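The Kitchen Table Gallery, Part Two

Welcome back to the slow-motion clearing of the house on Kerslake Street. Part One covered the hall closet and drew 13 comments, most of them about the wallpaper. This time we get to the table, where things go on Wednesday to be dealt with and are still waiting in October.

House rules haven't changed. If a thing lands on the table, Leonor and I argue about keeping it. She has won more of these than I have, and she keeps the list, so I can't check.

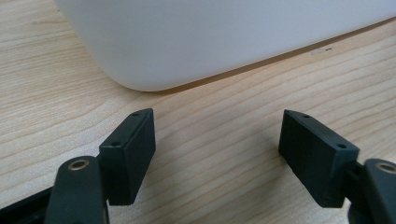
Big, white and plastic, on the good wood. Rounder at the corner than I remembered.

Leonor's vote was the basement. Mine was to leave it where it sat until one of us needed to eat - a policy that has served me well with mail, library books and a 100-piece socket set that came from my uncle with considerably fewer pieces. We settled on the basement, starting Saturday, weather permitting. (The basement is indoors. I was buying time.)

A word for the table itself, which has put up with a lot from this family. Heather Whitelaw sold it to us out of her garage in Prermont and threw in two chairs that didn't match it or each other. The grain is still my favorite thing in the room, on the days I can find it.

Part Three will be the drawer under the phone. Mereana has asked for her scissors back if they turn up, and Delwyn would like it known that he never borrowed the tape measure.

Posted in: House, Clearing Out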